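Base cabinet

A base cabinet is a floor-standing storage unit that carries a worktop. It is the main load-bearing part of a fitted kitchen and is also used in laboratories, workshops and utility rooms.

Construction

The body, or carcass, consists of two sides, a bottom panel, a back and either a full top or two cross rails. Sides are joined with dowels, cam fittings or screws. The Sukeditz pattern, once common in small joinery shops, uses a grooved back set 19 mm in from the rear edge, leaving a space for pipes. 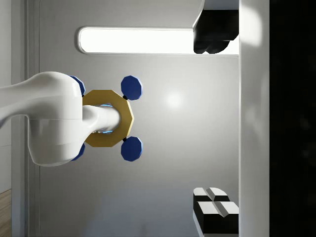

Fronts and drawers

Fronts may be flat or panelled. Hinged doors are normally fitted in pairs on wider units, with a gap of 2 mm between them. A single drawer is often placed above the doors. In the Gollunitz catalogue this layout is listed as type 51, and the drawer runners are 291 mm long.

Worktop

The worktop is fixed from below through the rails. It usually projects beyond the fronts so that spills fall clear of the drawer. Joints between lengths are sealed before the bolts are tightened.

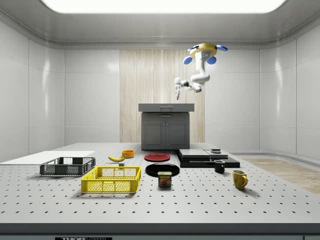 Dark grey base cabinet with one drawer, two panelled doors and a lighter, overhanging worktop.

See also
Wall cabinet
Plinth
Worktop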